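Home > Household > Laundry and linen

Hand towels gone stiff and the border has shrunk – can I get them flat again?

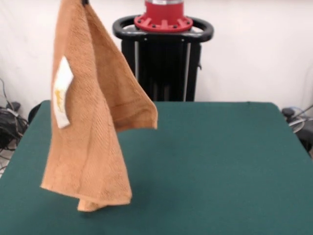

One of the orange-tan ones, care label on the left.

Posted by Prendex, 02/02/2023

I have a set of terry towels in an orangey tan colour which I bought in September for the downstairs bathroom. They were nice and soft to begin with. Since then they have been washed with everything else, and now they feel rough and will not fold properly. The woven band near the bottom seems to have pulled in, so the towel on either side of it puffs out and the hem goes wrinkly. When I fold one in half and then in half again the corners never meet. I end up with a lopsided pile that slides off the shelf.

I wash at 60 with ordinary powder and a good slosh of softener, then tumble dry on the hottest setting until they are completely dry. The spin is 1,000. The water where we live is hard.

The care label has gone curly and I can't make out what it says any more, so I don't know if I have been doing it wrong from the start.

What I would like to know is:

Is the shrunken band permanent?
Should I stop using softener?
Is there a way of folding them so they look reasonable on an open shelf?
Can I cut the label off? It scratches when you dry your face.

I don't want to buy new ones as the colour goes with the tiles and the shop has stopped doing it.

Fidelina Montoya
Member, 80 posts

I did the linen for a small guest house for 14 years, so I have seen plenty of towels with this problem. Taking your points in a slightly different order.

Softener. Yes, stop using it on towels. It leaves a coating on the loops and they take up less water. With hard water you get scale on top of that, and between the two the towel goes stiff. To strip it out, wash the towels on their own at 60 with half the usual powder and no softener, then put them through a second time with no powder at all and a cup of plain white vinegar in the drum. Don't fill the machine more than two thirds. If there are still suds on the glass at the end of the second wash, rinse again. Never mix the vinegar with bleach, and check your machine's handbook first, as some makers don't like vinegar near the rubber seals.

After that, use a bit less powder than you do now. Most people use too much.

The band. The border is a flat weave and the rest is loops, and the two parts don't shrink by the same amount. A hot dryer makes it worse. You won't get it all back but you can get some of it. Take the towel out of the machine damp, lay it on a table and pull the band sideways, a hand's width at a time, working from one edge to the other. Two people make it easier, one at each end. Then smooth the hem down with your palm and dry it flat or over a rail. It needs doing after each wash for a while. I would say half of ours came good and the other half stayed a bit puckered, mostly the cheaper ones.

You can iron the band on its own if it is cotton. Keep the iron off the loops, it squashes them.

Drying. Give them a hard shake before they go on the line and another when they come in. In the tumble dryer use the medium heat and take them out when they are only just dry. If you leave them in for the full time on hot they will go like cardboard whatever you wash them in.

Folding. Fold lengthways first, in thirds, with the band running across the short end. Then fold the band end in towards the middle and fold the other end over it. The puckered part is on the inside and you only see a smooth rounded edge on the shelf. Folding in half and half again is the worst way for a towel that isn't square, and once the band has shrunk it isn't square. Before you start, hold it up by two corners along one short side and let it hang. If you pick it up by one corner it drops into a long twist and you have to sort it out again on the table.

Label. Cut it off if it bothers you, but use a seam ripper and not scissors. Look at which stitches hold the label and which hold the edge of the towel. On some they are the same row, and if you cut that the side comes undone. In that case trim the label close to the stitching and leave the stub – it softens after a few washes.

Taipe
Member, 16 posts

just put them on the line on a windy day, mine are ten years old and fine. never used vinegar, my mum did and the whole kitchen smelled like a chip shop

Sendeo
Member

Agree with most of what Fidelina says, but I would try a 40 wash from now on if the towels are only for hands. Once a month at 60 does for ours. My darker towels lost their colour at 60 and you say you can't replace these.

On the stretching, I clip the band along an airer with pegs every few inches while it is damp. It leaves small peg marks but they come out with a rub. It is less work than pulling it by hand if you have several to do.

Also worth rolling them if the shelf is deep enough. Rolled towels don't slide and it doesn't matter if the corners are out.

Prendex (original poster)

Thank you all. I did the two washes and there were a lot of suds in the second one, with no powder in it, so that explains something. They are softer already. The band has come out a little on two of them and not on the others. I will try the pegs next.

The label is on the same row as the edge, so I have trimmed it.

Folding in thirds works. They fit the shelf in the Zesville unit with the rounded side facing out.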